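In Defense of the Bad Map

Sunday, May 3, 2026

The town of Pretanby has replaced its bus map. The old one hung behind scratched plastic at every stop and had been wrong since before I moved here. It showed a library where the library used to be. It gave the river a bend it doesn't have, presumably to make room for the legend. The 4 bus was drawn in a brown so close to the orange of the 9 that people new to town regularly ended up at the gravel works, where I assume some of them settled down and raised families.

In its place we have a square code to scan with a phone. You hold up the phone, the phone thinks it over, and you are told when your bus is coming. You are not told where it goes after you get off, or what other buses there are. The town calls this personalized transit information. I call it being handed one slice of bread and told it's a bakery.

I should say that the new system works. I have used it and been on time for things, to the alarm of my friends. My complaint is harder to put on the comment card, which is now also a square code.

A map, even a bad one, shows you things you didn't ask about. I learned there was a place called Prasthorpe because I was waiting in sleet and had already read the fare table twice. It sat at the far end of the brown line, past a symbol that could have been a church or a propane dealer. One October I rode out there for no reason and found a shoe repair shop, a very good pie, and a view back over the valley that I have since inflicted on every visitor. No phone would have sent me. I had no need to go to Prasthorpe. Almost all the useful things I know about this area came to me while I was looking for something else, or for nothing, with cold feet.

The argument on the other side is money, and I take it seriously because I pay some of it. Printing a new map for all 297 stops was quoted at $900 a panel by Custen, the firm that has the contract for the shelters. For that price I would expect the river to be in the right place. So the town looked at the number, swallowed, and bought stickers. I can't claim I would have done anything braver. But I notice we are always being told that the thing everyone could look at costs too much, and that the thing each of us looks at alone is practically free. It is practically free because I bought the phone.

Then there are the people without one, or with one that's dead, or with one held at arm's length in bright sun while they say "what does it want now." The town's answer is a telephone number. I called it. I was the caller in position four, and the recording suggested that I might find it faster to scan the code.

I don't want to turn this into a sermon about the old days. I remember the old days and they involved a lot of standing around. Folding maps were a menace. My father kept one in the glove compartment that had been refolded wrong so many times it had become a sort of cabbage, and he would pull over on the shoulder and fight it while trucks went by. The voice that now tells me to turn left has saved more marriages than the clergy.

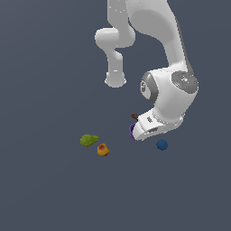 Still, the voice tells me to turn left and I turn left, and when I get there I couldn't draw you the route for money. I have lived on the same side of this valley for years and last month I had to stop and think about whether the hospital is north of the high school. It is. I drive between them every week. My sense of the place has been quietly packed up and put in storage somewhere, and I pay a monthly fee to visit it.

What I would like is modest. Leave the codes up. Then put one printed map in each shelter where more than two routes meet, and let it be large and ugly and out of date within the year. Put the whole county on it. Include Prasthorpe, and the gravel works, and whatever that symbol was. Pešek, the print shop on the hill road, did the old ones and tells me it still has the files, river bend and all. I suggest we leave the bend in. Some of us have grown attached to it.

There is a petition at the counter of the hardware store. It had 643 signatures on it when I went in Friday for furnace filters, and I suspect a fair number came from people who, like me, were in there for something else. You sign it with a pen. The pen is on a string, and the string is a little short, so if you're left-handed you'll have to lean.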